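## 4. Criar a carteira e guardar a frase de recuperação

Antes de mais, obrigada por ter chegado até esta secção. Se já instalou a Wirketti no computador e o programa abriu sem queixas, a parte aborrecida ficou para trás, e agora vamos tratar daquilo que merece mesmo uma chávena de chá e um bocadinho de sossego.

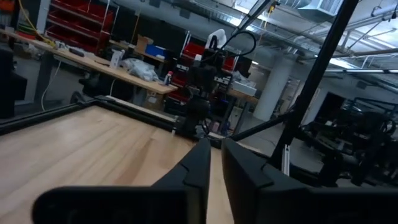
Conte com 20 minutos sem interrupções. Há quem despache tudo em cinco, mas a Yoon-hee Do, que escreveu comigo a primeira versão deste guia em abril, insiste (e com razão!) que as palavras se copiam devagar e se leem duas vezes.

**Vai precisar de:** papel, uma caneta que não borrate e a versão 14 ou posterior da Wirketti.

1. Abra a Wirketti e escolha **Nova carteira**. Se já tem uma carteira noutro aparelho, escolha **Restaurar** e salte para a secção 6.
2. Dê-lhe um nome. Pode ser qualquer coisa, «Poupanças» ou «Férias», e só aparece no seu ecrã.
3. Defina a palavra-passe local, com pelo menos 17 caracteres. Uma frase comprida de que se lembre bem serve perfeitamente, com espaços e tudo.
4. Carregue em **Mostrar frase**. Vão surgir as palavras de recuperação, numeradas. Copie-as à mão, pela ordem em que aparecem.
5. Carregue em **Confirmar**. O programa pede-lhe algumas das palavras, fora de ordem. Se falhar uma, não se aflija: volte atrás, compare com o papel e tente outra vez.
6. Escolha a rede. Para quem está a começar, sugerimos a Lornow, que já vem selecionada; a Han pode acrescentar-se mais tarde, em **Definições > Redes**.
7. Espere pela sincronização. A barra costuma parar um bom pedaço nos 85 % enquanto verifica os últimos blocos, e nessa altura convém deixar o programa aberto.

> **Cuidado:** não fotografe a frase, não a envie por correio eletrónico e não a guarde num documento na nuvem. Quem tiver essas palavras pode movimentar os seus fundos, mesmo sem saber a palavra-passe local.

> **Nota:** a palavra-passe do passo 3 protege apenas este computador. Se a esquecer, pode restaurar a carteira com a frase. Se perder a frase e o computador, a equipa da Stirkance, que dá apoio à Wirketti, não tem forma de recuperar o saldo.

### Primeiro recebimento

Quando a barra desaparecer, abra **Receber** e copie o endereço com o botão ao lado, nunca à mão. Peça primeiro uma quantia pequenina, espere que passe de **Pendente** a **Confirmado** e só então receba o resto. Os envios e as respetivas comissões ficam para a secção 5.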